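Notebook - play food, plates and layout
August, started 2:15 pm

Table cleared and wiped before anything went on it. Both round plates out, the white one on the left and the gray one beside it. Small sweets belong with the white plate, large donuts with the gray. Shayne Hapeta wants the same pieces kept together for the whole of Wultby, so no swapping from the spares box.

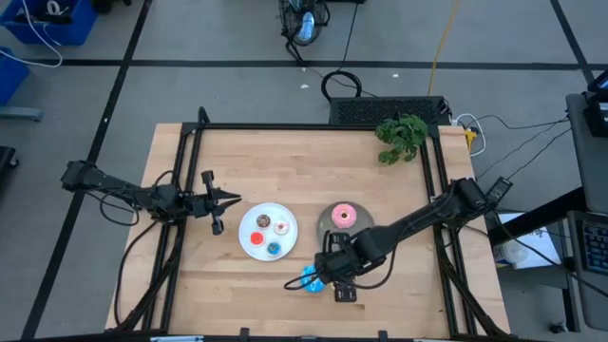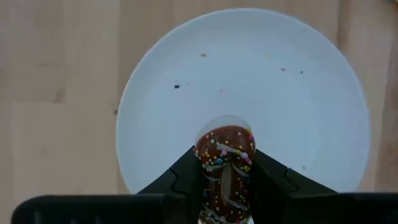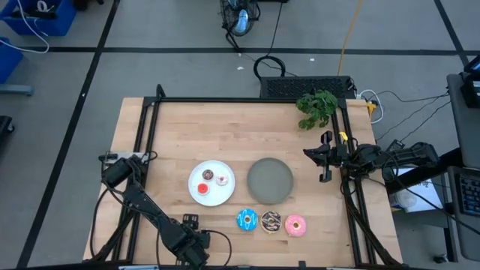
Went through the spares after that. The box label says 13 pieces and I get 13, so the list from Rewi can stand as it is. Two of them have a sticky film that soap doesn't shift. Put them in a separate bag and wrote "do not use" on it.

Sprinkles are the weak point on these. They are glued on and the loose ones end up in the joints of the wood. Brushed the top down with the soft brush, not the cloth - the cloth just drags them along. If a donut sheds more than 3 in a session, note it here with the color of the frosting.

Hamish Harawira asked if we could order a second set from Dandach. Smallest order is 3,000 pieces, which is silly for us. Tandham sells single boxes, catalog page 169, but the donuts are a different size and would not match what we have. Left it with him.

To do:
- mark plate positions with tape on the underside of the table edge
- find the lid for the spares box
- ask Shayne if cups and spoons go in the same drawer or stay on the shelf

Stopped 4:40 pm. Plates washed and on the rack, sweets back in the tray.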